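Jenditz Packing Sessions - README

Version 2, Aug 14, 2018
Maintained by Senga Jardine (data) and Lachlan Swanson (packing floor)

Summary

This folder holds recordings of a robotic hand being used for small packing jobs at Mladenović, a contract packer that fills gift boxes and welcome trays for hotels and shops. The hand works on a table next to a person with a laptop. There are 1,840 recorded sessions. Each one covers a single task from start to stop.

The data was collected to answer two questions. Can the hand take over the compartment filling that people on the floor find hardest on their wrists, and what does the job look like for them once it does? The second question is covered by shift notes and short interviews, stored separately (see Files).

Tasks

fill - place wrapped items into a cardboard organizer, one per compartment
clear - take items out of the organizer and set them on the table
straighten - adjust items that are already in a compartment
swap - replace one item with another from the same batch

Most sessions are fill or straighten. Swap was added in May at the request of the packers, who spend a good part of each shift fixing trays after a customer changes an order.

Who is in the recordings

Eight packers from the day shift took turns as operator. All had packed by hand at Mladenović before the project. The operator starts and stops each session at the laptop and marks it as done, partly done or stopped. Operators were paid their normal rate, and session time counted as floor time. Faces are left out where possible. Anyone who asked for a session to be removed had it removed, and those session numbers were not reused.

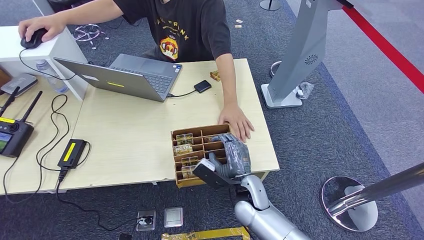 Fill task, gold-wrapped items in the left column of the organizer. Operator seated behind the laptop.

What changed on the floor

Before the project, a packer on tray work filled up to 700 compartments in a shift. The hand is slower than a person at this and is still slower in version 2. What it changed is who does the repeated reach. Packers on the robot table now spend more of the shift checking, restarting and sorting out damaged wrappers.

Opinions differ. Several packers said their wrists were better by the end of the week. Two said the checking was more tiring than the packing, and one asked to go back to the line and did. Lachlan Swanson now rotates people off the robot table after two hours. Pay grades did not change during the collection. Whether table work should have its own grade is still being discussed and is outside the scope of this release.

Files

sessions/ - one folder per session, video and joint readings
labels.csv - task, outcome, operator code, batch
notes/ - shift notes, typed up from paper
interviews/ - on request only, write to Senga Jardine

Operator codes are random and do not match payroll numbers. The key is kept at Mladenović and is not shared.

Known problems

Foil wrappers reflect the overhead lights, and the item edge is often hard to find in the video. Fingers hide the lower compartments in many fill sessions.

Outcome labels from the first 3,000 trays packed in the pilot used a different scale. They are not included here.

The clocks on the laptop and the hand drift apart in long sessions. Use sync.txt in each session folder to line them up.

Use

The recordings may be used for research on grasping and placing, and for studies of work and job design. They may not be used to rate or compare individual workers. The Mula loader reads this version without changes. The older Uvimden scripts need the column names in labels.csv mapped first - see mapping.txt.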